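Drekell Footpath Log

Walk records from the Drekell ramblers, typed up from paper.

What you get

One file, walks.csv, with 1,835 rows. Each row is one leg of one walk, from one stile, gate or bench to the next. There is also notes.txt, which holds everything that refused to fit in a column, including a long dispute over whether Quiambao Lane is a lane.

Columns

walk_id: a number. Gaps are walks that were rained off.
leader: initials only.
start, end: place names as the leader spelled them. Vutirthorpe appears in 6 spellings. We kept all of them out of respect.
minutes: walking time. Lunch is supposed to be left out, but see below.
mud: 0 to 5. Koen Groen once entered 11 and would not take it back, so the column technically runs to 11.

Known problems

Lunch got counted as walking on most of the Kanurville routes, which makes the climb out of Kanurville look far more heroic than it is. There are 160 legs with no time at all, nearly all from April, when the watch was in somebody's other coat.

Distances were measured with a piece of string on a paper map. Please don't use them for anything involving a helicopter.

Grid references are missing for the old quarry loop. If you walked it and remember where you were, get in touch.

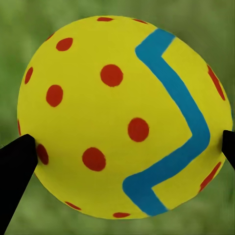

Last updated: 2023-10-30

Changes in this version: two duplicate walks removed, mud scores restored after Yee-man Lau "tidied" them, and the bull field renamed to the field with the bull.

Using it

Free for any purpose, commercial use included, though we would love to hear what that might be. Credit the Drekell ramblers. Corrections go to Yee-man, preferably with the walk_id and without the full story of the blister.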